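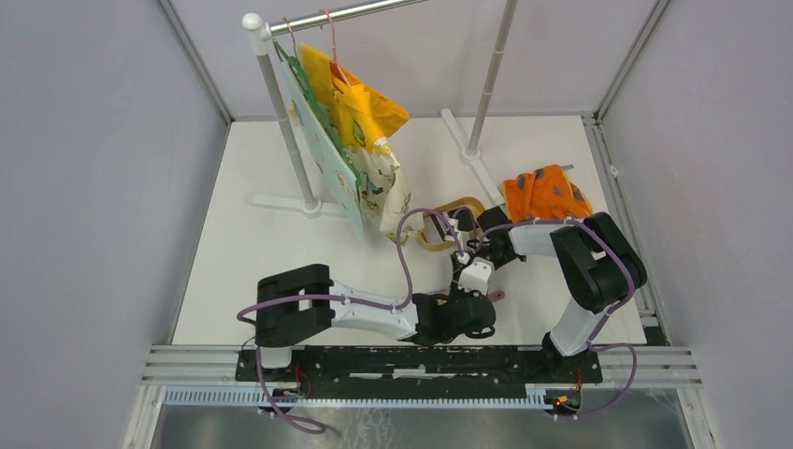

Garment station, both arms near the wooden hanger.

Tarau Kit Review
Second progress report to the Henare Fund
Period covered: August to October

Where we stand

The fund asked us to say whether the Katov two-arm kit, as sold and supported by Wondeck, is worth buying for small repair and resale shops. We are past the halfway point and the answer so far is no, at least at the price we were quoted. That may change. Wondeck has promised a software update before our last round of tests, and we will run it. We have now been promised this update three times.

The arms themselves are decent. They go where they are sent, the joints have not drifted much, and none of the motors has failed. Our doubts are with nearly everything sold around them: the setup guide, the ready-made "skills," and the claim in the sales sheet that a shop worker can have the thing doing useful work the same day. It took us seven working days to get to a first full run, and we have people on staff who do this for a living.

Garment work

The plan calls for 200 attempts at putting a small garment on a hanger and the hanger on a rack. We have finished 100. Of those, 20 ended with the garment on the rack and hanging straight enough that a shop would leave it alone. Another group got as far as the rack but slid off one shoulder of the hanger, and we have scored those as failures. Wondeck's support desk would like them scored as "partial." We don't think a shop owner would see it that way, and we are keeping our rule.

Soft cloth is hard for any machine of this type, and we knew that going in. What bothers us is that the sales sheet shows garment hanging as a finished skill. The version we were sent works best when the cloth starts flat and facing the same way every time. Start it crumpled and the arms will often close on a fold, pull, and carry on as though they had a good grip. There is no check for an empty or a bad grasp. We asked for one in August. The reply was that it is "on the list."

Cables are the other sore point. The ones running along the arms need slack to let the joints turn, and the guide says only to "dress cables neatly." We stopped several runs when a loop caught. We have since worked out our own routing, and we will send it in with the final report in case it helps the next buyer more than the guide helped us.

Small items

We added this part in September at the fund's request. It covers things a resale counter sees every day, such as wallets, card holders and keys. We expected it to go better than the garments, and it has, though we have not run enough attempts to put a rate on it.

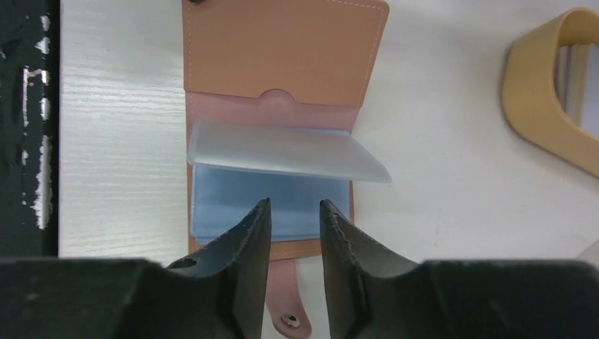
Wrist camera view of the card holder, open, with the strap lying between the fingers.

Translucent plastic sleeves are what we are watching here. They are thin, they slide over each other, and the depth reading we get over them jumps about. The kit's answer is to press down harder, which we have turned off. Closing a snap is not offered as a skill at all, and we had to teach it ourselves by hand-guiding the arms. That worked better than we expected. If the fund wants one piece of good news from this period, hand-guided teaching is it.

Finger wear should be looked at before anyone signs a purchase order. The inner edges of the gripper fingers look chipped. The sales sheet calls the fingers long-life parts and gives no number. We have asked Wondeck for one, along with the price of a replacement pair, and have had neither.

Mixed table

The last part of the work puts everything out together, so that the arms have to deal with clothes on the rack while other goods share the same surface.
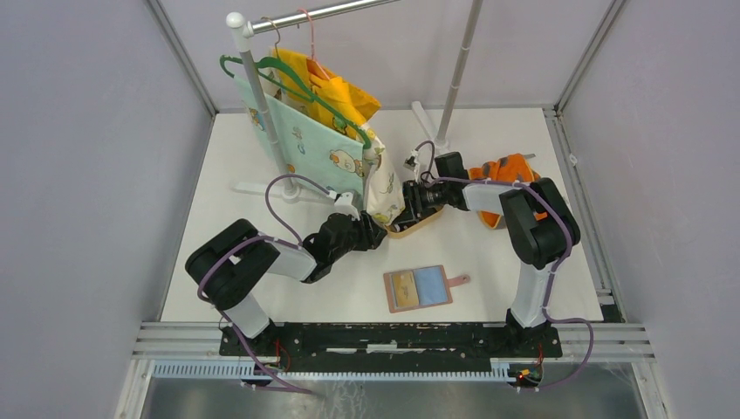
Results are thin so far and we would ask the fund not to quote them. What we can say is that the arms spend a lot of time waiting for each other. The planner treats any shared space as a risk, which is fair, but it then stops one arm completely until the other has left. A person doing the same job would be on to the next item by then. Wondeck says the update will fix this too. It is carrying a lot of weight, that update.

Spending

We are within budget. The support contract was billed in full up front, against our understanding of the quote, and we have disputed the part that covers on-site visits, as there have been none.

Next period

Finish the remaining garment attempts on the current software.
Install the update if it arrives, and rerun the garment set from scratch so the two can be compared.
Get a written answer on finger life and spare parts.
Run the mixed table long enough to report a rate.

We would also like the fund's view on whether to keep testing if the update has not arrived by the end of November. Our own preference is to close the review on the software we have and score the kit as sold.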